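Teleop demos for pairing shoes: how messy should my table be?
posted by firkix_garage

I'm teaching a two-arm setup to pair up shoes by remote control (leader arms, one in each hand) and I can't decide how much to vary things between takes. I have 21 good demos so far, all starting from the same layout, and the policy I trained on them is fine until I nudge one shoe a few inches. Then it grabs air! Do I just need a lot more of the same, or should I be scattering stuff from the start? Also, my two hands never move at the same time and I wonder if that hurts.

sutar_bench

Scatter from the start, for sure. I did 3,000 takes on a sorting job at my last place and the first batch was close to useless for exactly your reason, every start looked the same so the arm learned a path and not a shoe. Move things between every take, turn them, flip the order you pick them in. Throw in a few takes where you miss the first grab and recover, too. Those were worth more to us than the pretty ones. 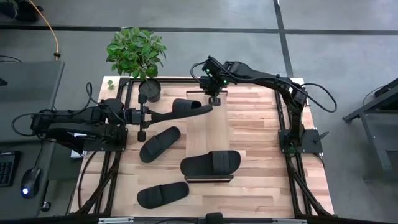 Shoes are a nice thing to learn on, but pick your grip and stick with it. I spent ages grabbing by the heel one take and by the strap the next, and the policy kept splitting the difference and closing on nothing. Slides like these, with one broad strap over a flat sole, give you a couple of decent options, so choose one. And with all four the same matte black, left and right are hard to tell apart on a wrist camera, so I'd vary the angles a lot (diagonal, sideways, one up on a block) and check your video is bright enough to show the sole outline. As for your hands, taking turns is okay. Just don't let the waiting arm wander, park it somewhere sensible or it'll learn your fidgeting.

waltanitz

what he said about the grip. also slow down. my early demos were way too fast and the gripper was closing before it got there. 3 seconds longer per take fixed most of it for me

shabalala_r

I just use one arm and it's fine??

Related
Leader arm drifts after an hour, recalibrate or replace?
Hand guiding vs. remote control for wiping tasks
How do you label failed takes? (1,294 views)
Gripper pads keep peeling off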